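Keeping Vegetables in a Basket

Posted 3 August 2023 by Danish Gilani

A basket on the counter is fine storage for some vegetables and poor storage for others. Most of the waste in our kitchen came from treating them all alike. These are the habits we have settled on since moving to the Nakside apartment, where the fridge is small and there is no pantry.

Choosing the basket

Pick one that is wider than it is deep. Anything at the bottom of a deep basket gets forgotten until it smells. An oval one fits along the back of a counter better than a round one and holds about as much.

Open weave is better than tight weave for onions and potatoes, which need air. Tight weave is all right for things you will use within a few days. Run your hand around the inside before you buy. A loose cane end will put a hole in a tomato.

Skip the plastic liner. If crumbs and onion skin bother you, lay a folded paper towel in the bottom and change it when you refill the basket.

Before you fill it

Take everything out first. Do not put new vegetables on top of old ones. Lay the lot out on a clear table where you can see all of it, old and new together, and look at each piece on both sides. Soft spots on sweet potatoes tend to start at the narrow ends. On tomatoes, check around the stem scar.

Anything with a bruise goes in tonight's dinner. Anything with mold goes in the compost, and wipe down whatever was touching it.

Take off rubber bands, twist ties and produce bags. Bands cut into stems, and bags hold moisture.

What goes in

Sweet potatoes. Do not wash them until you are ready to cook. Brush off the dirt with a dry hand. They keep a couple of weeks in a cool room, less in a hot one. Never put raw sweet potatoes in the fridge, where the middle goes hard and stays hard even after cooking.

Tomatoes. Leave them out until they are ripe, stem side down, in one layer. Once fully ripe they can go in the fridge for a few days if you can't use them. Bring them back to room temperature before slicing.

Winter squash, garlic, onions. All fine in a basket, but give the onions their own. Potatoes stored with onions sprout sooner.

What only visits

Bok choy, lettuce, spinach and herbs can sit in the basket between the store and the sink, and that is all. Leafy greens go limp in an afternoon at 70 degrees, faster near a window.

For bok choy, leave the base on. Wrap it dry in a paper towel, put it in a loosely closed bag and keep it in the crisper drawer. Wash it just before cooking. Grit collects down where the stalks meet, so cut it lengthwise and rinse each half with the leaves pointing down.

If it has already wilted, trim a thin slice off the base and stand it in cold water for 20 minutes or so. It won't be perfect but it will do for soup.

Packing order

Heavy and hard on the bottom, soft on top. Sweet potatoes first, tomatoes last. Do not stack tomatoes more than one deep. If the basket is heaped above the rim, it's too full and you need a second one. We use 2, the second for onions only.

Put the oldest pieces at the end nearest the stove. You will reach for those first without thinking about it.

Cleaning the basket

Shake it out over the trash every time it is empty. Every month or two, go over it with a dry brush, an old toothbrush for the corners of the weave. A vacuum with the brush attachment also works.

For sticky spots use a cloth wrung out in warm water with a drop of dish soap, then a second cloth with plain water. Don't soak wicker. Dry it upside down on a rack, out of direct sun, and leave it overnight before you use it again. I put one away damp last December and had to throw it out.

If a strand comes loose, tuck the end back under the next crossing. Trim it with nail scissors if it won't stay. Wood glue will hold a broken rim loop, but keep it to the outside where it won't touch food.

Where to put it

Away from the stove, the dishwasher vent and the top of the fridge. All three are warmer than you think. A low shelf or the shaded end of a counter is best.

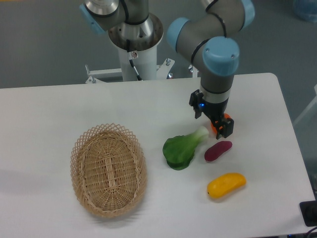 Empty the basket and spread everything out before you repack. Bok choy goes to the fridge.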